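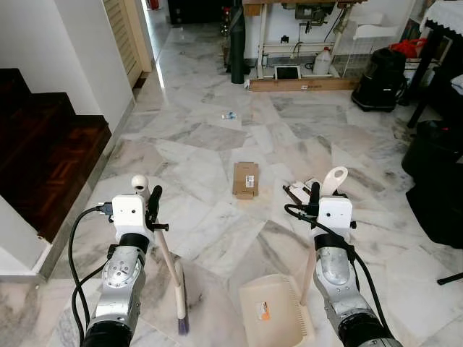

Who pays for street sweeping in Ummont after the new cleaning fee starts?
Every household and shop inside the old town limits, at 15 dollars a month, whether or not a sweeper ever comes down their street.

Ummont, 2022-03-09

The town council voted Tuesday night to add a monthly cleaning fee to water bills, and if you think you have heard this one before, you have. A "clean streets charge" came and went under the last council. It was supposed to pay for a second sweeper truck. The truck was never bought, and the town's own budget papers don't say clearly where the money ended up.

This time the promise is bigger. The council says the fee will cover twice-weekly sweeping downtown, weekly sweeping everywhere else, and emptying of the storm drains before the spring rain. The work goes to Kozma, a private contractor from Fonumby that already handles trash pickup there. The contract runs 4 years. There was one other bid, from a smaller outfit called Rimer, and the council has not released it.

Council member Veronika Virág, who pushed for the deal, told the meeting that the town could no longer keep up with the work using its own crew.

"People call me every week about leaves and gravel on the sidewalks," she said. "They want it gone, and this gets it gone."

Maybe so. But the contract, which was posted online the afternoon before the vote, has some holes in it. It says streets will be swept "weather permitting" and does not say who decides what the weather permits. It lists a penalty for missed streets, but only after the town sends a written complaint and waits 12 working days for an answer. By then the street will have been skipped again, and possibly once more after that.

It also leaves out alleys. A good part of the old town is alleys. Anyone living on one will pay the same 15 dollars as a neighbor on Main Street and will go on sweeping their own stretch with their own broom.

Veronika Gál runs a shoe repair shop off Mill Alley and was one of the few people to speak against the plan. She said she had read the contract twice on her phone while waiting for her turn at the microphone.

"I sweep out front every morning before I open," she said. "Now I get to pay for it too. What am I buying?"

She did not get much of an answer. The council's lawyer said alleys "could be looked at" in a later round of talks with the contractor. No date was given for those talks.

Supporters brought up a petition with 700 names on it asking for cleaner streets. It was handed in back in January, and the wording is worth a look. It asks the town to sweep more often. It says nothing on a new fee or a private company, and several speakers in favor talked as though it did.

Then there is Fonumby. Kozma's slides called the trash service there a success, and the only proof offered was a customer survey that the company ran itself. The slides did not show how many people answered it. When asked, the company's representative said she would send the number over. The council voted before it arrived.

The vote was 4 to 1. The fee shows up on the next water bill, and the first sweeping schedule is supposed to be posted at town hall and on the town's website before then. Residents over a certain income age cutoff had been told to expect a discount, but that part was dropped from the final version without discussion.

Complaints on missed streets must be made in writing to the public works office. The office does not take them by phone or email.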